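**Ticket: Dryer stops mid-cycle, shirts come out damp at the collar**
Status: Resolved
Opened by: Laurinda Brandão
Handled by: Chiyo Nakajima, Favden appliance desk
Unit: Trulta vented dryer, second floor laundry closet, Machala building
Opened: 9 July 2025

**Reported problem**

Dryer runs for 13 minutes on the Normal setting and then shuts off. No error code. The drum light stays on. If I press Start right away nothing happens. If I leave it alone for a while it starts again and runs for a shorter time before it quits. Towels are worst, but even a small load of shirts has thick parts (collars, waistbands, cuffs) that are still damp when the rest is dry. I have been hanging things over the shower rail to finish them.

Already tried:

- Cleaned the lint screen
- Unplugged the dryer overnight
- Smaller loads
- Timed Dry in place of Normal – same result

**Reply 1 (Chiyo)**

Thanks, the 13 minutes is useful. A dryer that stops with no code and won't restart until it has cooled is usually tripping a thermal cutout. The usual cause is poor airflow. Please check these in order and write down what you find:

1. Go outside while the dryer is running and hold your hand at the vent hood. Tell me if the flap opens all the way.
2. Pull the dryer forward and look at the duct behind it for kinks.
3. Wash the lint screen with dish soap and warm water. Dryer sheets leave a film you can't see. Water should run straight through the mesh when it's clean.

Don't run it with the duct off unless the closet door is open, and then only for the one short test if I ask for it.

**Reply 2 (Laurinda)**

1. Flap opens maybe a third. Weak air.
2. Duct is the silver foil kind. It was flattened behind the machine where it turns toward the wall.
3. Water sat on top of the screen. After washing it runs through.

I straightened the duct as well as I could and pushed the dryer back, leaving more of a gap. Ran a load of T-shirts. It lasted longer but still shut off before the end.

**Reply 3 (Chiyo)**

Better but not fixed. Please do the short test now: duct off at the back of the dryer, door open, medium load, stay in the room. If it runs through without stopping, the dryer is fine and the blockage is in the wall run.

Also, how long is the run to the outside, and how many elbows?

**Reply 4 (Laurinda)**

With the duct off it ran the whole cycle. Hot air, plenty of it. Shirts dry, including the collars.

The building office looked up the run for me. 9 feet inside the wall, one 90 degree elbow near the outside end. They have no record of it ever being cleaned.

**Reply 5 (Chiyo)**

That settles it. The run is short enough, so length is not the problem. It needs brushing out. I have sent a request to Lurbridge, who do the vents for the building, and asked them to replace the foil duct with semi-rigid metal. The foil will only flatten again the next time somebody pushes the dryer back.

Please leave the dryer off until they have been. Lint packed in a duct is a fire risk and the cutout is there as a last resort.

**Work note (Lurbridge)**

Brushed run from both ends. Heavy lint at elbow. Hood flap hinge was gummed up – cleaned, moves freely. Foil duct removed, semi-rigid fitted with clamps, no screws. Invoice $340 to building account, covers this unit and the two others on the same floor.

**Reply 6 (Laurinda)**

Did three loads since the visit. Normal cycle finishes by itself every time. Collars and waistbands are dry. The flap outside opens fully.

One question: the sensor still seems to stop early when there are only one or two things in the drum. Is that a fault?

**Reply 7 (Chiyo)**

No. The moisture bars sit at the front of the drum and a very small load doesn't touch them often enough, so it reads as dry. Use Timed Dry for one or two items, or add a couple of dry towels. Wipe the bars with rubbing alcohol once in a while if you use dryer sheets.

Closing this one. Reply here if it comes back and the ticket will reopen.

**Attachment**

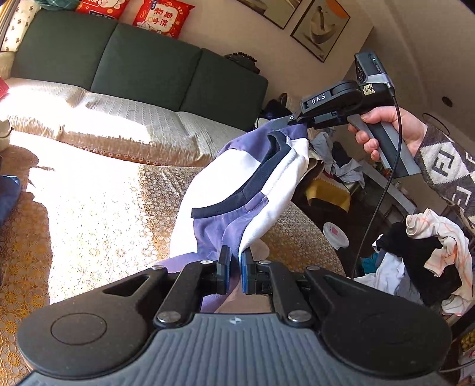
*Photo: Laurinda Brandão*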